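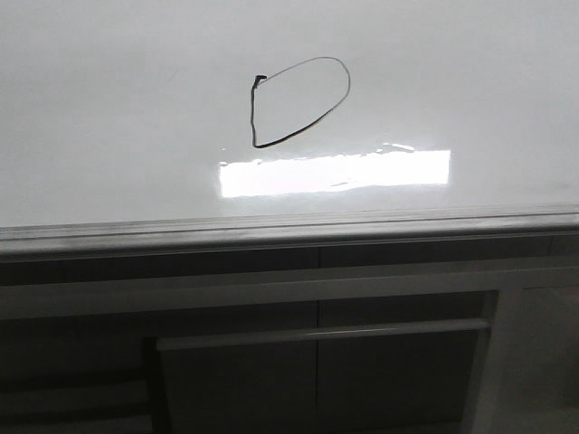

Last updated October 14, 2014

Welcome to the questions page of the Cesamance evening math course for adults. I am Pongsak Rojanasak and I answer the mail for the course, so most of the questions below came to me first in that way. If your question is missing, please write to us and I will add it.

## Before you sign up

**Who is the course for?**

For adults who want to learn school math again, or for the first time. We have people who need it for a job test, people who want to help their children with homework, and people who simply did not like how it ended at school. You must be 18 or older. There is no upper limit.

**What do I need to know already?**

You should be able to add and subtract whole numbers on paper. If multiplication is weak, come anyway, and tell the teacher on the first evening.

**Is there a test to enter?**

No. There is a short sheet of exercises which you do at home and bring with you. It has 19 questions and it gets no grade. Leave blank what you cannot do. An empty answer is more useful to us than one that your daughter wrote.

**Which level should I choose?**

- Level A: whole numbers, fractions, decimals, percent
- Level B: negative numbers, simple equations, graphs
- Level C: geometry, area and volume, a little trigonometry

If you hesitate between two levels, take the lower one. You can move up until the end of the third week, if there is a seat. Moving down is possible at any time.

**My English is not so strong. Can I follow?**

I think yes. English is the second language for many of us, also for me. The teachers write the important words on the board and each student gets a word list. Rocío Olivares, who teaches Level B, can also explain in Spanish after class.

## Fees and places

**How much does it cost?**

$40 per level. This includes the printed exercise book. It does not include a calculator.

**Can I pay in parts?**

Yes, in two parts. The first is paid when you sign up and the second before week six. Please ask for this when you register, because we cannot change the receipt afterwards.

**Do I get the money back if I stop?**

Before the second evening you get everything back except $3 for the exercise book, and the book you keep. After the second evening we do not return the fee, but you can move your place to the next course one time.

**The course is full. What now?**

Write to me and I put you on the waiting list. In September the list for Level A moved quite fast. For Level C it did not move at all, so do not count on it.

## The evenings

**Where is it?**

In the Manurung building, second floor. Enter by the side door, as the front door is locked after office hours. The elevator works with the button held down until the doors close completely.

**How long is one evening?**

Two hours, with a break in the middle. Doors open fifteen minutes before.

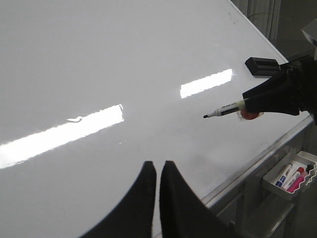
*Whiteboard under the overhead lights.*

**I cannot see the board well. Where should I sit?**

Choose a seat in the middle and not too far back. From the side seats the light can shine on a board and cover part of the writing. If it still disturbs you, say it immediately and the teacher will write in another place. You may also stand up and come closer, people do this all the time.

**May I take photos of what the teacher writes?**

Yes, but please copy it by hand also. Sơn Mạch, our Level C teacher, asks that you draw the figures yourself first and take the photo after. He does not mind if your circle is ugly.

**Do I have to go to the board?**

No. The teacher will ask who wants to, and you can always refuse. Some students prefer to show their work on paper and this is completely fine.

**What should I bring?**

A notebook with squared paper, two pencils, an eraser, and for Level C also a ruler and a compass. The cheap compasses with a plastic joint open by themselves while you draw. Buy a metal one if you can.

**Which calculator?**

For Levels A and B, none in class. For Level C any scientific calculator is good. A phone is not accepted on the final evening, so it is better to learn on a real calculator from the beginning.

**Can I eat in the room?**

Drinks with a lid, yes. Food only in the hallway.

## Homework and absence

**How much homework is there?**

Plan three short sessions per week. One long session on the night before class works much worse — I tried this myself as a student in Level B and I had to repeat fractions in equations from zero.

**What if I miss an evening?**

Send a message to your teacher. Nantana Pongsiri keeps a folder with the exercise sheets for every evening and you can take yours the next time. If you miss more than three evenings, you can stay in the course but you do not receive the certificate.

**Are the answers in the book?**

The final answers yes, the steps no. Compare your steps with another student, or bring them to the help hour before class.

**I get a different answer from the book. Is the book wrong?**

Sometimes! In the present edition exercise 6 on fractions has a wrong answer. It says 5/8 and should say 7/8. If you find another error, please tell me the page also and not only the number.

## The certificate

**Is the certificate official?**

It is a paper from us which states the level and that you finished it. It is not a high school diploma and it does not replace one. Some employers accept it and others do not, so ask yours before you pay.

**What happens on the final evening?**

You do a written set of exercises for one hour. After that the teacher goes through the solutions with everybody. If the result is too low you may try one more time with the next group, without a fee.

**I lost my certificate.**

Write to Meifang Zeng at the office with your full name, your level and the year. A copy takes two weeks.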